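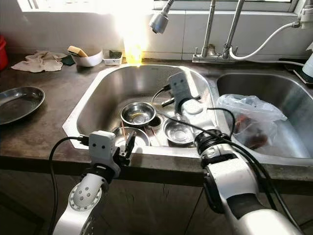 Posted by the study coordinator, Household Trials, Rometstead

Sunday, August 30, 2020

We are looking for people who wash up by hand at home to take part in a paid study in November. The study is run by Dumilard and asks a simple question: can a machine do the washing-up yet, and if it can't, where does it go wrong?

Our own answer so far is "partly". Picking up one steel bowl from an empty basin is fairly reliable. A few bowls lying against each other, with chopsticks across them and a bag of something in the next basin, is much harder. So is low sun through the window behind the taps. We need more kitchens like that and fewer tidy ones.

What you would do

You would come to our test kitchen in Pronberg for 2 sessions. In the first you wash a sink of dishes your usual way and talk us through it. In the second you watch the two-armed machine try the same job and mark each step as acceptable, poor or unsafe. You will not need to operate it.

Who can apply

Anyone aged 18 or over who washes up by hand most days. No technical knowledge is needed. We have 41 places. People who have worked in a canteen or café kitchen are welcome, and please say so when you apply.

Payment

£80 per session, paid by bank transfer after each visit. Bus and train fares are refunded if you keep your tickets.

How to apply

Send us up to 200 words on what you find most awkward to wash and how you deal with it. Use the form on the Eren project page and choose "Washing-up study". Please list any dates in November you can't do. We reply to all applicants, including those we can't place.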